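The Bag

Zinash Berhe did not believe in the bag. She had not believed in it in November, when her neighbor first brought it up on the stairs, and she believed in it less now that it had been handed to her to look after.

"It's just toys," said Rozália Beneš. "I'm giving them to the Bradow children. You'll hardly know it's there."

"Then why can't you keep it at your place?"

"Because I would take them out again."

Zinash had heard a lot of reasons in her life, most of them from her brother, and this one struck her as no better than average. A woman of 81 did not need a paper bag moved to another apartment to stop herself from opening it. She could simply not open it. Zinash said so. Rozália patted her arm and went back up, one hand on the rail, and that was the end of the discussion.

The bag was brown and had been through something. The rim was torn and the paper had gone soft with creases. Zinash had offered a decent box with a lid, left over from a Nuretti coffee maker, and been refused. The toys liked the bag, apparently.

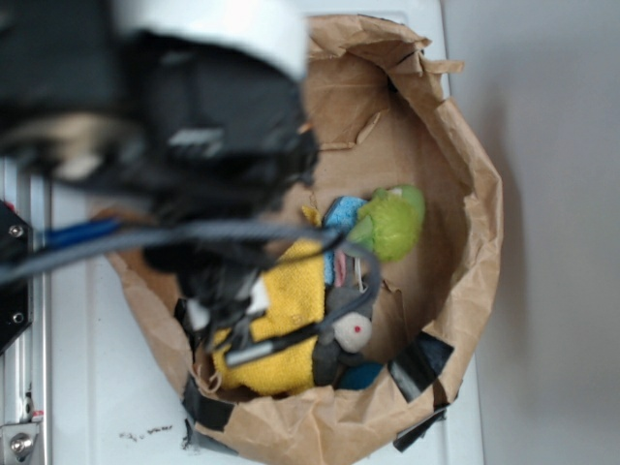 She gave it until supper. Then she looked, purely to check for moths.

The yellow one was the sort of cloth you dry your hands on. There was a green one with a round head, a light blue one beside it, and a gray mouse with a red dot on its white ear. Plush, all of it, and worth very little. She had expected letters underneath, or money, or at the very least a bottle. People did not make that kind of fuss over a mouse.

"Which one is it?" she asked the next morning, when Rozália came down for the mail.

"Which one is what?"

"The one you'd take out."

Rozália thought it over for longer than Zinash felt the question deserved. "Bondik," she said. "The mouse. But then Gu would be alone, and you can't do that to Gu."

"Gu is which?"

"The green one. He isn't clever."

Zinash said that none of them were clever, they were stuffed, and Rozália agreed with her so pleasantly that it was hard to go on. She asked whether the Bradow children even wanted old toys. In her experience children wanted whatever had a screen on it. She gave the mouse a week in that house, and she thought that was generous.

"Maybe," said Rozália. "You could be right."

Which was irritating, too. Zinash had prepared more.

Mrs. Bradow telephoned on the day she was supposed to collect, and said the car wouldn't start, and could it wait until after the holiday. Zinash told her that it could. She didn't believe in the car either. She wrote the new day on the back of an envelope, put the envelope by the door, and moved the bag off the table so that she could eat.

At nine she heard footsteps overhead, back and forth, then nothing. She stood at the bottom of the stairs for a minute in her slippers. Then she went in, got the mouse out by its middle, and after some swearing the green one too, and carried them up.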